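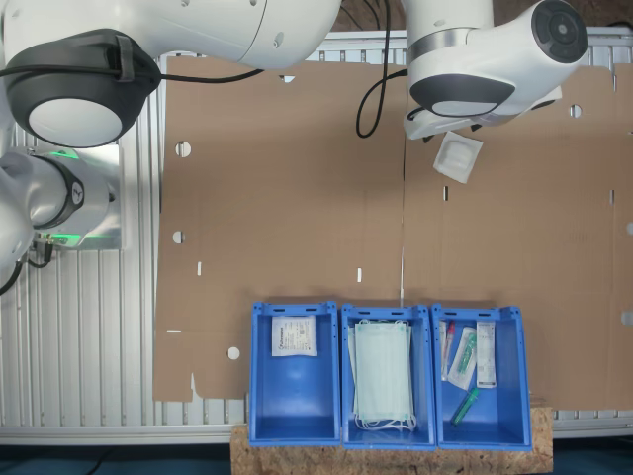 Plurnex Twin-Arm Sorting Cell for Packaged Medical Consumables

Manufacturer: Jandham
Order code: PLX-1006
Availability: built to order, 22 working days
Page revised: May 28, 2025

Overview

The Plurnex is a two-arm cell for sorting small, light medical goods into open bins. Typical items are sealed sterile packs, blister packs, capped tubes, plastic trays and face masks. It is intended for kit packing rooms, returns desks and training stores where the mix of goods changes often and the daily volume does not justify a conveyor line.

Both arms hang over one shared work surface. Either arm can pick from any point within its own reach, and the controller keeps the two apart where their working areas overlap. Bins stand along the front edge, where an operator can swap them without reaching under an arm.

The cell handles items as supplied, in their outer packaging. It does not open packs, and it is not rated for sterile fields or for clinical waste.

What is supplied

Two six-axis arms with mounting plates
Two end-effectors, fitted and aligned
Aluminium extrusion frame, part assembled
Controller with operator panel
Three blue plastic bins with slotted handles
Cable set, emergency stop and key switch
Printed setup guide and a USB copy of the item library

The work surface and bin platform are not included. Any flat, matt sheet that fits the frame can be used. Gloss finishes should be avoided, as they upset item detection under strip lighting.

Specification

Frame width: 1675 mm
Payload: 2 kg per arm, including the end-effector
Item size: 15 mm to 240 mm on the longest side
Bin positions: 3 as standard, 6 with the extension rail
Supply: 230 V single phase, 13 A plug
Network: wired Ethernet, used for updates and log export only
Operating temperature: 5 to 40 °C
Noise at operator position: below 65 dB(A)

How sorting is set up

Each bin is given a rule on the operator panel. A rule can name a single product, a group of products or a type of packaging. One bin may take masks only while its neighbour takes a mixture of tubes and blister packs. Items that match no rule are left on the work surface and listed on the panel at the end of the run.

New items are added by placing them on the surface in several positions and confirming the grip point on the panel. Allow roughly 4 minutes per item. Flat trays with a recessed centre are usually held by the rim or by the flat of the base, and the panel offers both choices. Soft items such as pleated masks need a slower approach speed, which is set once and stored with the item.

Rules and items can be exported as a plain text file and loaded on to a second cell.

Limits

Clear tubes lying against a clear pack may be read as one item. Spread them before starting the run.
Stacked masks can be placed by the cell but not reliably picked from a stack one at a time.
Ear loops and loose straps may catch on a neighbouring item. The arm stops if the measured load exceeds the stored value by more than the set margin.
Printed labels are read only when they face upwards. The cell does not turn items over to find a label.
Bin fill level is estimated from the number of items placed and their stored size. It is not measured.

Installation

The frame arrives on one pallet. Two people are needed to lift the top rail. Bolt the frame to the floor or to a bench rated for the full load, fit the arms, then run the alignment routine from the panel. The routine must be repeated whenever the frame is moved or a mounting plate is loosened.

Cables should be clipped to the extrusion with enough slack for full rotation of the wrist joints. Check the slack by jogging each arm to the ends of its travel at low speed before the first run.

A risk assessment for the finished installation remains the responsibility of the buyer. Guard panels and a light curtain are available as options.

Options and spares

PLX-1006-E Extension rail, three further bin positions
PLX-1006-G Guard panel set, front and sides
PLX-1006-L Light curtain with bracket
PLX-1006-S Soft pad set for end-effectors, pack of ten
PLX-1006-B Replacement bin, blue

Service

Repairs and annual checks in the UK are carried out by Sheehan from its Clillby workshop. The standard warranty is one year, parts and labour, excluding pads and bins. Controller software 3.2 is due in June and will be free to all registered cells.

Technical questions before ordering: Alaric Marchetti, applications desk, Jandham. Please give item sizes, packaging type and the number of bins required.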